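4.2 Kitchen task with the Plikero kit

We wanted a chore that anyone who has cooked for a family would know, and so we settled on steamed buns, a bamboo steamer and a plate.

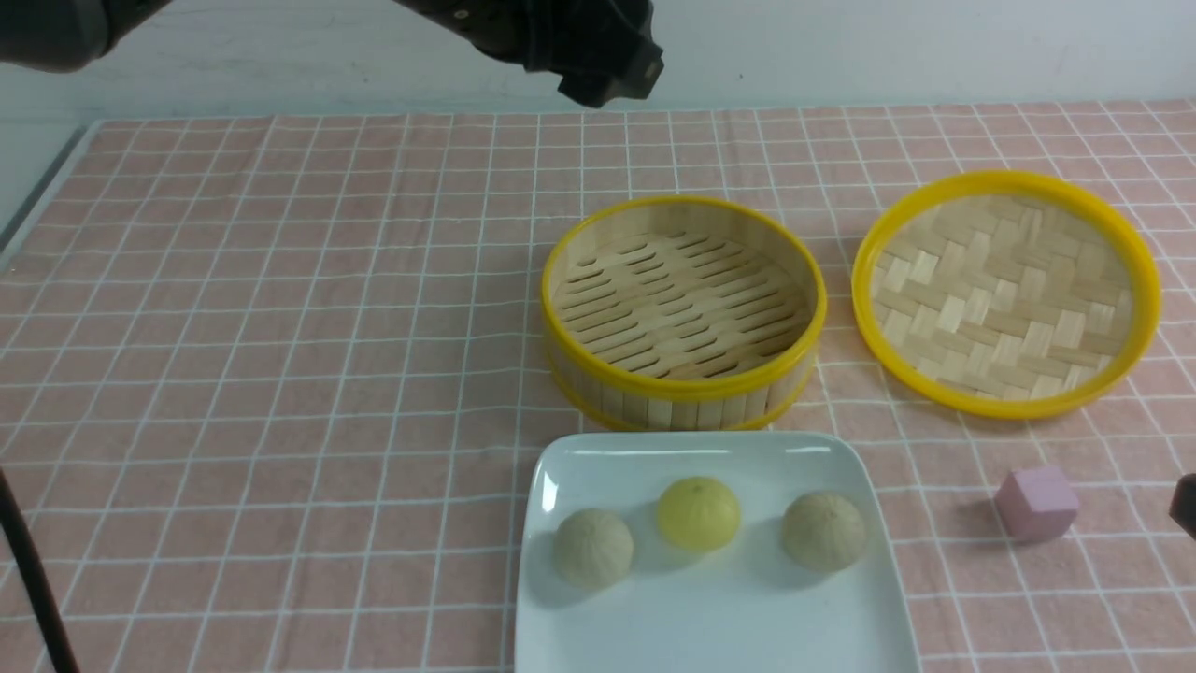 Halvorsen Group for Home Robotics, Burholm

Figure 3. The bun task, with the Plikero kit.

The kit comes with a starter policy, which we left just as it was delivered – a fair test, we felt, of what a buyer would get.

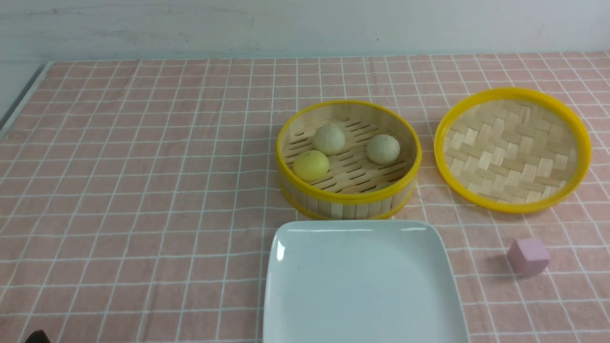
Andri Hämmerli ran 30 trials in July, and was very patient with all of them. Our thanks go to him 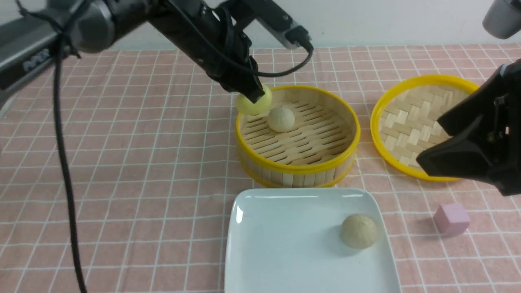

and to Tetsuya Sugiyama, who kept the logs and kindly read this section twice.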